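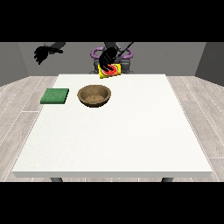 The yellow pouch in the gripping hand, with the bowl on the table in front of the robot.

I lost most of November to a fault in the grip check. The task is simple: pick up the pouch and put it in the bowl. Out of 4,000 simulated runs, 135 were logged as successes with the bowl still empty at the end.

Sutrisno Liew found the cause. The check only asked whether the fingers were closed and the pouch was above the table – it never asked about the bowl. If a run timed out during the lift, it passed.

The fix was 2 lines. Rerunning everything on Jenkins took 45 hours, and I had to tell Darmawan Hutapea that the numbers I sent him were wrong. He was fine about it.

I still have to go through the older Nudosside runs, which used the same check.

Filed under: Simulation, Bugs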